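Gripper holds closed after fault reset, arm A only

Forum: Arms, hands and end effectors > Faults and safety
Page 1 of 1

torque_wombat
Original poster

Right, need some eyes on this. Two arm bench setup, Torvik hands both sides, Gunley controller. Fault 714 on the left arm, three times this arvo. Every time it drops out the hand stays shut on whatever it had. Fine, thats what I want. But then I clear the fault and the fingers squeeze HARDER for a second before it goes back to normal grip. Soft stuff so no damage yet, but I had my hand near it the second time and did not enjoy that.

Wrist cam view from the same job, different object.

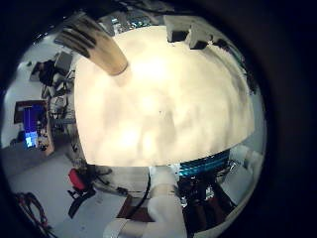 Firmware is whatever Lorerach shipped in December. Haven't touched the grip tables. Right arm never does it, same program mirrored. Anyone?

mudguard_88

714 on a Gunley is position following error on the hand bus, no? Check your cable. Bet it's the cable.

torque_wombat

Swapped the cable this morning. Same fault.

kettleblack

Stop running it. Sorry to be blunt but a hand that closes on reset is a stop-work where I am. Doesn't matter that the load is soft. Fingers aren't.

mudguard_88

bit dramatic, it's capped at 35 newtons on the standard table

kettleblack

Capped by the same software that's misbehaving. Would you put your thumb in it?

mudguard_88

fair. no

pinion_pat

Had this at Trinwood. On fault the controller freezes the last position COMMAND, not the actual position. Fingers are on something squishy so command is well past where they've really got to. Clear the fault, integrator wakes up with all that error stored and leans on it til the force limit kicks in. You want the reset to load actual into command first. There's a setting, sync on enable or similiar. Ours was off on one axis group and on for the other, took us 10 days to spot.

torque_wombat

Ok that smells right. Would explain why the right one is fine too. Will diff the two configs.

For context the task it faults on is the flowers, pick up a bunch and stand it in the vase. Left hand does the grab. 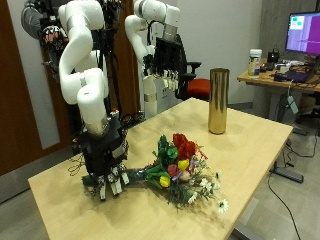
Fault always comes after the close, before the lift. Stems are wrapped so theres a fair bit of give, and I've got the close target set to fully shut with the force limit doing the work. Which now that I type it out is asking for exactly what pat describes.

kettleblack

Yep. Set a sensible close target and keep the limit as backup. And where is your e-stop in relation to the chair? If you can't hit it sitting down, move it.

torque_wombat

Far side of the bench. Yeah yeah. Moving it.

solder_goblin

Disagree with half of this. Sync on enable fixes the squeeze but doesnt tell you why you get 714 in the first place. Sounds like the bus is dropping frames under load. How are the hand cables run? If they just dangle off the wrist they'll tug on the connector when the arm folds down. New cable, same tug, same fault. So mudguard was half right.

mudguard_88

I'll take half

pinion_pat

Both can be true. Fix the squeeze first, it's the one that hurts someone. Then chase the fault.

torque_wombat

Update. Sync on enable was OFF for the left hand group, on for the right. Turned it on, pulled the close target back. Forced a fault 18 times with a foam block, hands well clear, no squeeze on reset. Bumped the connector by hand and got 714 first go, so goblin gets the other half. Need a proper strain relief, printing a clip tonight.

kettleblack

Good. Write the config thing up and send it to Lorerach, if it shipped like that yours isn't the only one.

torque_wombat

Emailed them. Auto reply so far. Will post if I hear anythign.

solder_goblin

Put the clip on the housing side, not the finger side, or you'll be back here in a week. And leave slack for the wrist roll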